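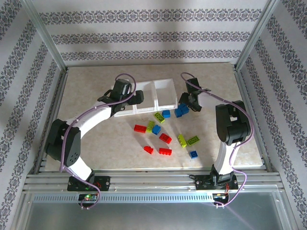

Sorting, again

Posted on Monday, October 12, 2020 by the Mindau workshop blog
4 comments · 18 shares

I promised in September to write something when the brick task reached 300 good episodes. We passed this number last week, so I keep my promise, a little late.

The task is simple to say. There are bricks in three colors on the table and a tray with three compartments. Each color goes to its own compartment. Two arms do the work, and I drive both of them by hand while the computer saves the joint positions and the camera pictures. Later the policy learns from these recordings. I call it Štěpánek, because the first version had to have some name in the folder and then it was too late to change.

My first plan was to begin every episode with the bricks in a nice row. This was comfortable for me and bad for the learning. Štěpánek learned where the bricks were supposed to be and did not look very much. When I moved a blue brick by the width of a finger, the gripper closed on air with great confidence. So now I shake the bricks in my hands and let them fall, and I accept what falls. Some lie on the side, some stand against each other, some are nearly under a gripper already. I only correct it when a brick leaves the table.

The bricks which touch each other are the most difficult. If red, green and blue are in a short row with no space between, the jaws cannot go down around one without pushing the neighbor. In the beginning I pushed the row apart with one closed gripper and then picked. Some days I did it, some days I tried to pull a brick out directly, and the recordings were a mixture. I think this was a mistake. For a person both ways are fine, but the policy saw two different answers to the same question and made something in the middle, a kind of nervous trembling above the row. Now I always separate first. It costs me time but the motion is clean.

The second rule is about which arm takes which brick. I use the left arm for everything on the left half and the right arm for the rest, also when the other arm would be faster. Near the middle I must decide, and I decide by the position of the brick and never by my mood. Before this rule the two wrists met over the tray more often than I like to say. One time I had to replace the purple cable on the right side after it was caught in the elbow.

I also stopped to put the tray exactly straight. Between episodes I turn it a little or slide it a little, and I write nothing down about it, the camera sees it anyway. The walls are covered with paper with a dark damask pattern. A friend asked if a plain gray would be better for the vision. Maybe yes. But I have recordings from an earlier task, 1,873 of them, made before plain walls, and the policy that came from these was lost the moment it saw anything decorative. I want to know if a busy background from the first day helps. I do not have the answer yet — I will try new paper when this set is finished.

About failures. If I drop a brick and pick it up again, I keep the episode. If I drop it off the table, I delete. If I put the wrong color in a compartment I delete too, even when I notice it and fix it, and here I am less sure. The people who made the Fliranora set write in their notes that they keep corrections of this kind and mark them. I would need to mark mine by hand and I am one person with two evenings a week.

I record for 6 episodes and then I stand up. After more than this my hands become lazy, I start to cut the corners above the dividers, and when I watch the recordings later I can see the hour on the clock from the movement.

Next I want to bring the leader arms from Bremness, where they are still in a box from the move. The springs are softer and I hope it will be easier on the shoulder.

Comments (4)

tomatenbrot
Very useful, thank you. Do you ever leave one color out? With all three always there, mine became confused when there was no green at all.

Author
I did not do it and now I am worried. I will record some with two colors this week.

gantry_crane
I would keep the wrong compartment ones. Mine never learned to recover from anything until I put the ugly episodes back in.

lowtorque
What frame rate do you save the cameras at? Sorry if it was in the September post, I could not find it.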